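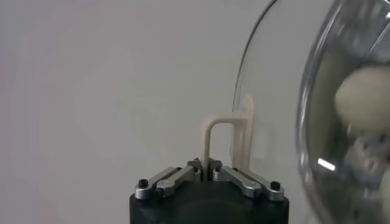 Cream plastic, bent over like an upside-down U, and the light gray wall behind it.

January, late evening

I've had such a good day with the little parts that I'm writing this in bed with my socks still on. The wall is finished! Two coats, and I really thought it would need a third by the window, but I went in before breakfast with the lamp off and it looked lovely. Light gray all over, a bit warmer at one end than the other depending on where you stand. Hannelore said gray would make the room feel like a dentist's. Well, she came by at four with her drill case and took that back before she even had her coat off.

So now I get to start on the fun part, which is putting things up. I'm not putting anything up yet. I want to look at it plain for a few days first (I know, I know, I said that about the kitchen and it stayed plain for two years).

What I did instead was empty the parts drawer. Everything out onto the bed, onto an old sheet. Picture hooks, curtain clips, the shelf pegs from the Mundico bookcase we gave to Zübeyde, a bag of felt pads, a roll of tape that had turned to stone. And in with all that, the cream plastic ones. I had forgotten I liked them so much! One narrow leg, a short bar across the top, then a wider flat plate coming down the other side. It's such a simple shape and my hands just want to hang it over something. I tried one on the edge of the drawer, then the headboard, then the lid of the laundry basket, where it looked ridiculous but stayed on.

I still don't know for certain what they came off. Şengül thinks they were part of the Purlow closet kit, the one with the hanging shelves we never got level. I say they're from the old blind in the back bedroom. I looked for a name or a number on them and couldn't find one. Ferhat voted for "spare ones of something," very helpful. I called the Öztürkmen shop on the corner to ask if they sell anything like it and the young man was so patient with me while I tried to describe it over the phone. "Like a cane, but square, and with one fat side." He asked me to bring one in. I'm going tomorrow.

The color is what got me excited. Next to white they look a little old and yellow, which must be how they ended up in the drawer in the first place. Next to the new gray they look like cream in coffee. I stood there turning one over for ages. It made me want everything small in that room to be cream: the switch plate, the curtain rings, even the cord on the lamp. Hannelore says you can get lamp cord in cream by the yard and now I can't think about anything else.

Plan for the room, so I remember it in the morning. Narrow shelf on the long side, lower than the last one so I can reach it without the stool. Under it a thin rail, and things hanging from the rail: scissors, the tape measure, the good brush, maybe my glasses if I can train myself. If the cream pieces fit over the rail, perfect. If they're too tight I'll use them on the side of the bookcase for scarves and be just as happy. Hatice has a leftover rail from her hallway and wants nothing for it except that I come and get it, and stay for soup.

Also sorted the rest while I was at it. Felt pads in a jam jar, screws in the Dindeck tin with the dented lid, pegs in an envelope with Zübeyde's name on it because she'll surely be missing them. The stone tape went in the trash. The drawer now opens all the way, which it hasn't done since we moved in, and I've opened it four or five times just to enjoy it.

My shoulder is sore from the roller and there's gray on my left elbow that soap won't touch. Must wash the tray before the paint sets, I left it soaking in the tub and Ferhat will want his shower at six. Take a cream piece to the shop. Ask about the lamp cord. Call Hatice about the rail, and ask what kind of soup.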